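Progress report: Kaimal Baby Linen Reuse Project, Sellville
Submitted to the Clollirus Fund, 8/19/25
Prepared by Rekha Rajan, project lead

Work since the last report

The washing and sorting room on Mesport Street is now in regular use. We have four work tables, two domestic washers, a dryer, and shelving along the back wall for finished bundles. The shelving was delivered late and one bay had to be sent back, so we stacked finished bundles in the office until the replacement bay arrived.

In this period we received 3,010 items of baby linen, mostly cloths, crib sheets, bibs and small blankets. Of these, 733 were too worn or stained to pass on and went to textile recycling. The rest have been washed and are either folded and shelved or waiting to be folded. The backlog at the folding stage is around three days.

Sorting

We changed the sorting categories after the first month. The original plan was to sort by age of child, but most cloths and blankets do not carry a size label and people were guessing. We now sort by type of item and then by thickness of fabric. Thin cloths go in one group, crib sheets in another, and anything quilted or lined is kept apart because it takes longer to dry.

Plain and patterned cloths are no longer separated. Families who were asked at pickup had no strong preference, and keeping two sets took up a full shelf.

Folding

Every cloth is now folded to a flat rectangle that fits the shelf depth. Before this, bundles were rolled and tied with string, and they came undone when a box was moved. Thin woven cloths do not hold a crease as well as crib sheets do, so they are pressed down by hand on the table before they go on the shelf. For printed cloths we fold with the design facing out, which makes it easier to pick out a particular cloth at the counter.

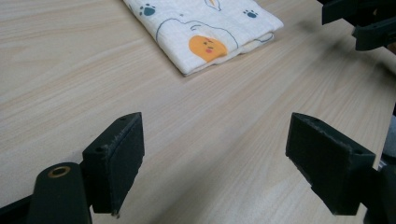 Folded printed cloth on a work table. The print includes paw prints and an orange cartoon face.

Spending

Spending is within budget on all lines except water, which is higher than planned. We underestimated how many loads would need a second rinse. We would like to move a small amount from the packaging line to cover the difference and will send the revised figures separately for your approval.

Next period

We plan to clear the folding backlog, label the shelves, and open a second pickup session each week. We also need to replace the door seal on one of the washers. The next report will be sent in December and will include the number of families served, which we did not record consistently during the first few weeks of pickup.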